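We use cookies to keep you logged in and to measure traffic. By continuing to browse you accept this. Accept | Settings

Grasp planner stalls on the bowl task in sim, fine on everything else

tbratu
I have a pick task in a simulated kitchen, single arm, parallel gripper. The planner handles mugs, cans and boxes without trouble. With the bowl it times out on most seeds. I ran 463 episodes overnight and the log shows the same thing each time: grasp candidates are generated, all of them get rejected in the collision check, the sampler starts over until it hits the limit of 3,000 samples.

The arm isn't in a bad pose when it starts. Perception is ground truth from the simulator, so the bowl position is correct. Planner is Brirnell, default config apart from the sample limit. Has anyone had this with bowls?

jitaru_t
What collision geometry are you using for the bowl? If it's a convex hull, the inside is solid as far as the checker knows. Every rim grasp puts one fingertip inside the hull and gets thrown out.

tbratu
It's whatever the asset importer makes. I'll look.

r_ardeleanu
Before you change the mesh, check your approach direction filter. Brirnell's default only keeps approaches within 20 degrees of vertical. For a bowl with sloped walls I would open that up first. I had the same symptom in May and it had nothing to do with the hull.

jitaru_t
The filter runs before the collision check. She says candidates are generated and then rejected in the collision check. If the filter was the problem she'd have no candidates.

r_ardeleanu
She'd have fewer candidates, and the ones left could all be bad. Both can be true.

jitaru_t
They can, but a rim grasp from straight above is a perfectly good grasp on a bowl. It should survive if the geometry is right.

tbratu
OK, it was a hull. Visual mesh is hollow, collision mesh is a closed lump. I hadn't turned on the collision overlay because the mugs worked. I suppose they were being grabbed across the outside the whole time.

catinca_o
Yes, mugs are narrow enough to fit between the fingers, so the hull never matters. A bowl is wider than the gripper opens and the rim is all you have. Run a convex decomposition on it. I use the Zusport script with the concavity threshold turned down. Don't go too low or you get hundreds of pieces and the contact solver slows to a crawl.

radu_anghel
I'd skip decomposition and use a signed distance field if your simulator supports it. Decomposition leaves small steps along the rim and the fingertips catch on them. You get a grasp that passes planning and then slips in execution, and you blame the controller for a week.

catinca_o
Depends on how many objects you have. We have 365 in our set and I'm not baking a distance field for each one.

radu_anghel
Fair. For one bowl I still would.

jitaru_t
Can you post a view of the setup? I'd like to know what else is close to the bowl. If there's a wall or a cooktop in the planning scene with a fat safety margin, that can eat candidates too.

tbratu
Sure. Rendered from the task camera, visual meshes only.

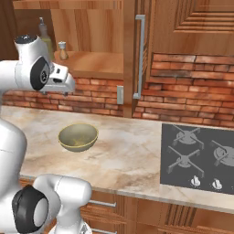

Bowl task, arm over the counter, collision overlay off.

jitaru_t
Thanks. The counter around the bowl is clear, so I'd leave the margins alone. The cooktop is set flush, but check whether the burner grates got hulls as well. That would matter if you ever have to place something on one.

r_ardeleanu
I'd also look at the shelf and the upper cabinet. If those are in the planning scene as one big box, the arm has less room to bring the hand over than the render suggests.

tbratu
They're separate boxes, I checked those when I built the scene. The grates I don't know about.

Ran the decomposition, since the script was already on my machine. First pass at the default threshold still filled in half the bowl. Second pass lower, and now rim grasps get through the checker. I've only run a handful of seeds by hand. No comment yet on slipping.

radu_anghel
Log fingertip contact normals when you do the full run. If they flip between steps while the gripper is closing, it's the rim pieces.

r_ardeleanu
And please try one batch with the wider approach filter so we can settle this.

tbratu
Will do both, separately. Full run is queued behind the Favier jobs, so it won't start until tonight. I'll post the rejection counts from the two configs when I have them.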